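I've been wanting to get Yvette Bergeron on the record since August, when she let me poke at a Vistik two-arm kit and then wouldn't give me a single straight answer about the price. So when I was over in Broltstead on 10/27/22 I bought her a coffee, put my phone on the table and hit record.

Yvette runs customer setups for Kauppinen, the shop that sells and supports the kit around here. Before that she fixed bakery ovens. "Same job," she told me. "Somebody bought a machine, it's sitting in a crate, and they're scared of it."

I asked what's in the crate. Two arms, two grippers, the control box, cables, and a binder (a real paper binder!) that runs to 437 pages. I must have made a face. "You need 17 of them," she said. "I put sticky tabs on those and I tell people to leave the rest alone until something beeps."

What I like about the Vistik, having had my hands on it, is that you teach it by doing. You lead it through a job, you do it again, and you keep going till it gets the hang of it. Yvette starts everybody on fruit and a basket, and I wanted to know why she doesn't go with blocks or cups like everyone else.
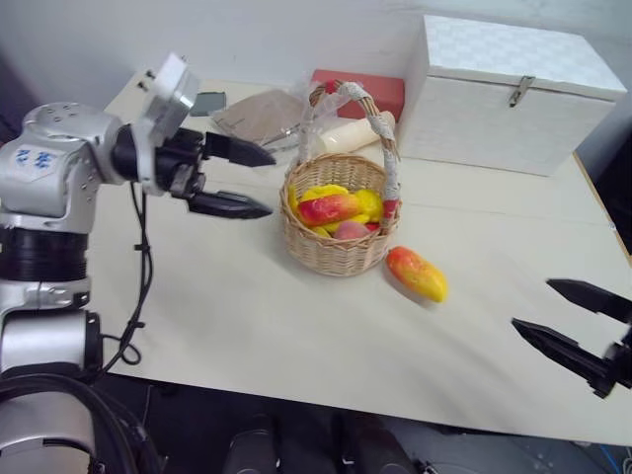
"Blocks are too polite," she said. "A block has flat sides and sits where you put it. A mango doesn't care what you want." She's had customers who breezed through the block lesson and then spent a whole afternoon on one piece of fruit, and those are the ones who end up happiest with the kit, she says, once they've quit swearing at it. The handle matters too. People forget they have to come in around it, and with two arms going you've got two chances to whack it.

My own gripe is the gripper fingers. They're great on small stuff, but I wanted something wider for anything round, and the wide set costs extra. Yvette didn't argue. "I'd put them in the box if it were up to me. I've told Bonifacio that." (Bonifacio Carrasco does the ordering at Kauppinen. I emailed him and he wrote back, "She has told me that.")

And the price? She finally coughed it up: the starter lease is $1,674 a month, setup day included, wide fingers not. I said that was steep for a small shop like mine. She shrugged and said to try it for a month, and to bring my own fruit.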